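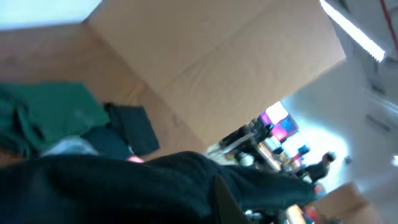
Page last changed: 2/14/25

How to wax a surfboard (and get the old wax off first)

I love this job. Give me a quiet hour, a bar of wax and a board on the grass and I'm happy, and I think most people who hate waxing were just shown a rushed way of doing it in a parking lot. So let's do it properly! It isn't hard, and a well-waxed board feels so much better under your feet that you'll wonder why you waited.

What you need

A bar of basecoat
A bar of topcoat for your water temperature
A wax comb with a straight edge on one side
Old rags or a T-shirt you don't care about
A soft towel or a patch of grass to lay the board on

Check the label on the topcoat. Wax is sold by water temperature: cold, cool, warm and tropical. Cold water wax goes to mush in warm water, and tropical wax sets up hard as a candle in cold water and gives you no grip at all. If you're between two ranges, go with the colder one. It's stickier, and you can always scrape it off in April when things change.

Getting the old wax off

Lay the board deck up in the sun until the wax goes soft and a little shiny. A few minutes is plenty on a hot day. Don't wander off and leave it, especially a dark board, as too much heat can lift the glass from the foam.

Now take the straight edge of the comb and push the wax away from you in long strokes, nose to tail. It comes up in big satisfying curls! Drop them in a bag as you go, or you'll be finding them on your shoes for a week. Wipe up what's left with a rag. If there's still a film, a little coconut oil on the rag will lift it, but then wash the deck with dish soap and rinse it well. Fresh wax won't stick to oil.

While the deck is bare, run your palm over it and look for dings. Anything that feels sharp or looks brown should be fixed before you paddle out again.

Basecoat

Move the board into the shade and let it cool. Hold the bar on its edge, not flat, and rub straight lines from rail to rail, then more lines nose to tail, so you end up with a loose crosshatch. Press fairly hard. Then go over it in small circles until you see bumps start to form. Those bumps are the whole game, so keep going until they cover the area evenly.

On a shortboard, wax from the tail pad up to where your chest sits. No tail pad? Go all the way back. On a longboard, wax the full deck if you plan to walk it. I do my 11-footer, an old Bollholm, right up to the nose, and it takes most of a bar. Add a little on the rails where your hands grab for the pop-up or the duck dive.

Topcoat

Same small circles, much lighter pressure. You want to sit soft wax on top of the bumps without flattening them. Two light passes beat one heavy one.

Before each surf

Rub on a bit more topcoat where your feet go. If the wax has gone smooth and slick, drag the toothed side of the comb across it in diagonal lines to rough it up. I strip mine completely every 3 months, sooner if it's full of sand.

Store the bars somewhere cool. A car dashboard is a terrible place for them!

Ilari Laitinen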